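Como se inscrever num reality de culinária (e sobreviver ao formulário)

18/3/24
Por Huw Morgan

316 compartilhamentos | 8 comentários

Toda vez que um canal abre inscrição pra competição de cozinha, minha caixa de mensagens enche de gente perguntando a mesma coisa: "Huw, como é que faz?". Eu já me inscrevi em quatro programas, fui chamado pra seletiva em dois e entrei em um, o Duelo Brellside, do qual saí no segundo episódio por causa de um risoto que virou cimento. Então vou contar tudo, do formulário até o dia do teste.

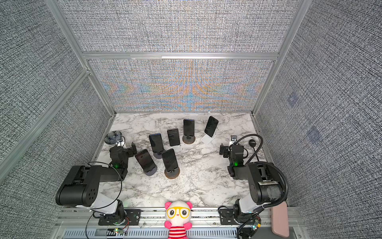
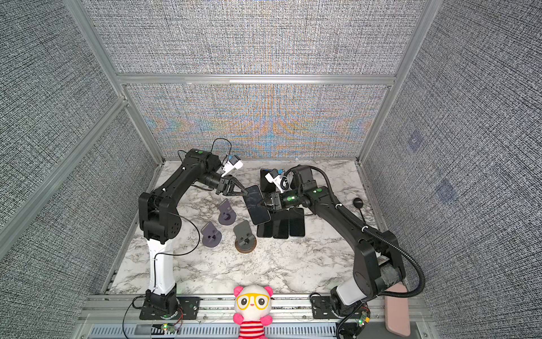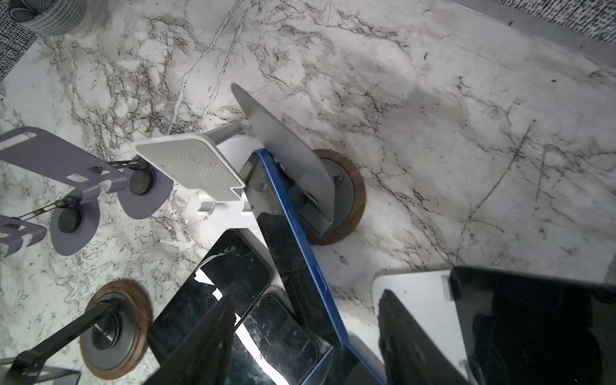
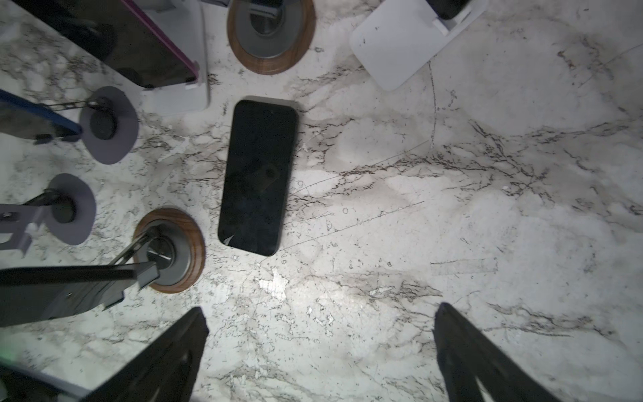

Primeiro passo: leia o regulamento inteiro. Eu sei, é chato, o do Brellside tinha letra de bula. Mas é lá que está se você pode ter trabalhado em restaurante (muitos programas só aceitam amador), qual a idade mínima e quanto tempo precisa ficar disponível pra gravação. Uma amiga minha passou por todas as fases e só depois viu que teria que ficar seis semanas fora. Tinha casamento marcado no meio!

Depois vem o formulário. O da Witix, que é a plataforma onde quase todo mundo se inscreve agora, tem umas perguntas que parecem bobas e são as mais importantes. "Qual prato conta a sua história?" é a campeã. Não escreva "o bolo da minha avó" e pronto. Que bolo? Queimava embaixo? Ela brigava com quem abria o forno? O produtor lê uma pilha enorme disso e quer imaginar você falando pra câmera. Eu escrevi sobre o peixe com banana que meu pai fazia quando a luz acabava, no fogareiro, e me perguntaram desse peixe em todas as entrevistas, até eu enjoar de contar.

Escreva as respostas num arquivo separado e só depois cole no site. A página da Witix expira sem avisar e eu perdi um texto inteirinho assim, à uma da manhã.

Agora o vídeo de apresentação. Costumam pedir entre dois e três minutos, e se passar disso o sistema corta. O meu roteiro é mais ou menos este:

1. Diga nome, cidade e o que você faz da vida. Dez segundos, no máximo.
2. Comece a cozinhar já falando. Picar cebola serve, ninguém precisa ver um prato completo.
3. Conte uma história só. Uma! Quem conta quatro não termina nenhuma.
4. Mostre o prato pronto de perto e prove na hora, com cara de quem está gostando mesmo.
5. Termine dizendo por que você quer esse programa, pelo nome. Já mandei vídeo elogiando o programa concorrente e até hoje fico vermelho quando lembro.

Desligue o exaustor e a geladeira enquanto grava (e ligue a geladeira de volta, por favor). Grave de dia, de frente pra janela. Não ponha música, porque a produção não pode usar e ainda atrapalha a sua voz. E nada de decorar texto — dá pra perceber de longe, a gente fica com aquele olho parado de quem está lendo por dentro.

Se chamarem, a próxima etapa é uma conversa por telefone ou vídeo. Fazem pergunta atravessada: com quem você brigaria na cozinha, o que você não come de jeito nenhum, qual jurado te dá medo. Responda o que você pensa. No meu caso a moça riu muito quando falei que não sei separar clara de gema sem sujar a camisa, e acho que foi isso que me levou pra frente.

Aí chega a seletiva presencial. A do Brellside foi em novembro, num galpão no Gamholm, com 370 candidatos na fila e um sol de rachar. Cada um levava o prato pronto de casa e tinha cinco minutos pra montar. Sem fogão, sem tomada, sem micro-ondas. Por isso escolha uma receita que fique boa em temperatura ambiente e treine a montagem com cronômetro. Leve:

- bolsa térmica com gelo reutilizável
- o prato onde vai servir e mais um reserva (o meu trincou no ônibus)
- talheres, pano limpo, água
- molho em bisnaga, separado
- documento original e a autorização de imagem já assinada
- lanche pra você, que a espera é longa

Eu gastei 185 reais entre ingredientes, passagem e a tal bolsa. Dá pra gastar menos, mas inventei de levar camarão.

Quem passa assina um termo de sigilo e some das redes por um tempo. Leve isso a sério. No Goodall na Brasa cortaram um participante porque o primo postou foto dele de avental. E se o e-mail não vier, espere abrir a próxima temporada e mande outro vídeo, com outra história. Eu levei três "nãos" antes do meu sim, e o peixe com banana só apareceu na quarta tentativa.

Comentários (mostrando 4 de 8)

Lívia T.
Perdi meu formulário na Witix ontem de noite, bem na pergunta do prato. Devia ter lido antes!!

Beto do Forno
Pode levar sobremesa gelada na seletiva ou é loucura?

Huw Morgan
Beto, vi uma menina levar mousse e passar, mas ela estava bem no começo da fila. Eu iria de torta.

Carmem
Eu lembro do risoto. Torci por você mesmo assim, kkkk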